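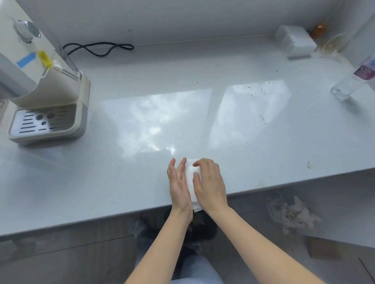
Fold first, wipe second. A paper towel at the front lip of the counter.

I have lived with a pale speckled countertop for two years now, and I'd like a word with whoever told me it would hide the dirt. It does hide the dirt! It hides it beautifully, right up until the sun gets around to the window, and then every crumb on there stands up and waves.

I used to be a spray-and-swipe person. You know the move - big squirt, one wet towel, a few wild circles, done. Then I spent a morning with Radka Stan, who ran the kitchen at a café called Harnomano for 12 years and now writes the cleaning column in a little newsletter called Midden (subscribe, it's a hoot). She watched me do my wild circles and said, very kindly, "You've just painted it."

She was right. Crumbs plus water make a paste, and coffee crumbs plus water make a brown paste, and I had been spreading that paste around my kitchen every day and calling it clean.

Radka's way starts dry. No spray, no sponge. You take one paper towel and fold it into a narrow strip so it has some body to it, and you work from the wall toward yourself. The fold gives you a firm edge to push with, and when that side gets grubby you turn it over and there's a fresh one waiting. I was getting through a roll in no time before this. Now a roll hangs around so long I forget where I keep the spares.
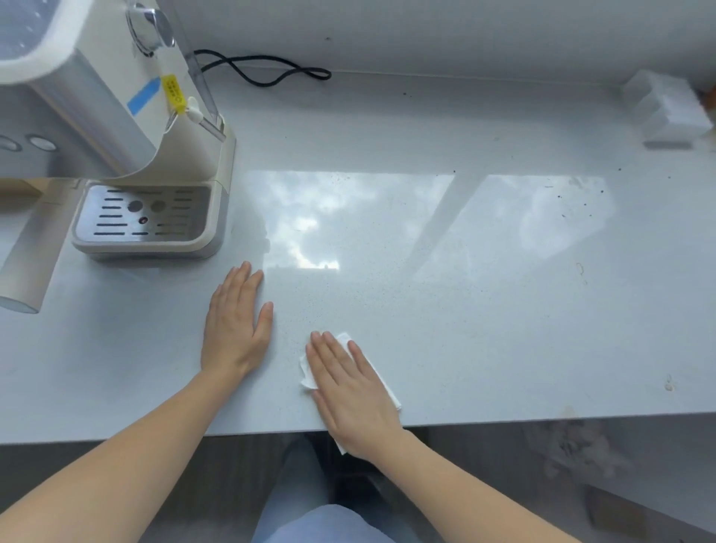
Both palms down, with the towel under the right one.

The other thing she fixed was my hands. I'd always wiped with my fingertips, the way you'd dust a piano, and all that does is send the crumbs skating off somewhere else. She wants the whole palm down and your weight behind it. Put the spare hand flat on the counter too, so you aren't leaning on the one that's doing the work. My shoulder thanked me by the end of the week.

Then comes the bit everybody skips, me included, and that's the corner where the drinks machine lives. I counted mine as furniture. It sat there, I wiped up to it, I stopped. Teodora Berisha, my neighbor and the most relaxed housekeeper I've ever met, moved hers for the first time in January and texted me a single word I can't print in a family magazine.

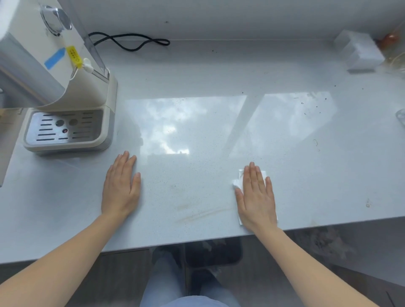
Slots in the drip tray, and a cable curled up by the wall.

So here's my list of places to look. The slots in the drip tray come first, and if your tray lifts out, take it to the sink and go at it with an old toothbrush. Next, the strip of counter right in front of the tray, where drips land and dry into little beige dots. And the cord! A cord lying against the wall is a crumb fence. Unplug it, pick the whole thing up, wipe underneath, run a barely damp cloth along it, and let it dry before it goes back in the socket.

Coffee grounds deserve their own paragraph. They're gritty, they get everywhere, and they're the one mess where I still lose my patience and grab the wet sponge.

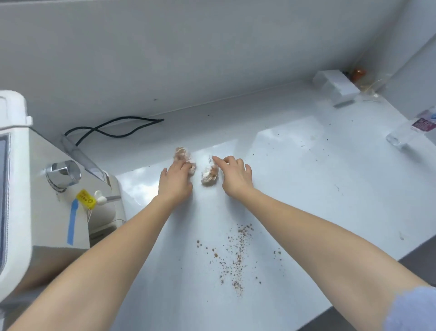 Radka's trick for anything gritty is to press, lift and look. Don't drag. Wad up a bit of towel, push it straight down on the crumbs, pick it up, and move over to the next patch. It feels slow and a little silly, and I grumbled the whole first time. But grit that's being dragged is grit that can scratch, and on a glossy surface you'll see it forever.

Only when the dry stuff is gone do you get to use water. Warm, with a drop of dish soap, on a cloth you've wrung out hard. Wipe, rinse the cloth, wipe again, then dry it off with a clean towel. The drying is what gets rid of those cloudy streaks I'd been blaming on the stone (sorry, stone).

The whole business takes me 5 minutes, less if I've been good about the grounds. Teodora says she'll start doing it too, just as soon as she's recovered from moving the machine.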